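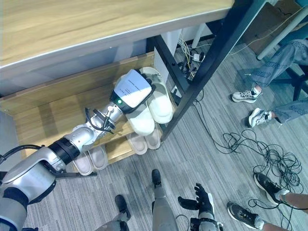

One hand on the white pair. The Amico tidy-up package is sold on chores like this one.

The sales sheet for Amico promises a home robot that "puts the hallway back in order." I have read a lot of sales sheets. So when Bruvitz, the company leasing the thing, offered an afternoon at its Benavides office, I asked for shoes. Shoes are soft, come in twos and end up in awkward places.

The lease runs 23 months and includes 80 hours of support, which struck me as a generous amount of help for a machine meant to save me time. 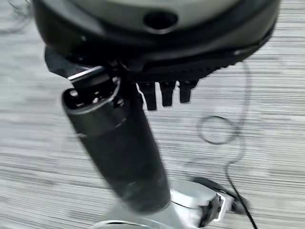

Amico's lease covers the robot, the hands and a chore library that now lists 11 tasks. Footwear is one. Cable pickup is missing, and I would want it before anything else. Even on the office carpet there was a thin black cable curled into a loop, the sort of thing that lies in wait in every living room I know. Emmett Holloway, who handles home leases for Bruvitz, told me it was "on the list." He didn't say where on the list.

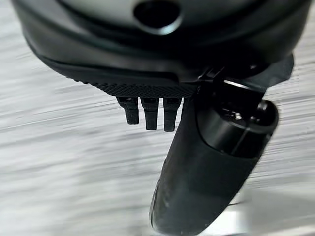 Close quarters at the gripper: three short prongs and one long black finger.

Holloway would rather talk about the hands. Fair enough — they are the best argument he has. But a good hand is a component, and the lease is for a housekeeper. I asked what happens when a slipper goes back on the wrong shelf. He said the owner can correct it in the app. I can also correct it with my foot.

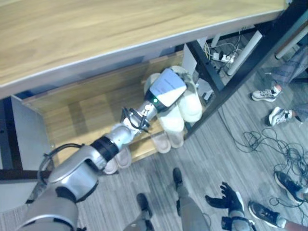

HOME TECH / THE COMPETITION

Evine, the obvious rival, lists only five chores and makes fewer promises about them. Its shoe routine asks for one pair per shelf. Amico's has no such rule, and with six pale slippers sharing a shelf under a table, I can see why a buyer might care. I still wouldn't sign for 23 months. Bruvitz says a shorter lease is coming in November, and I'd wait for that.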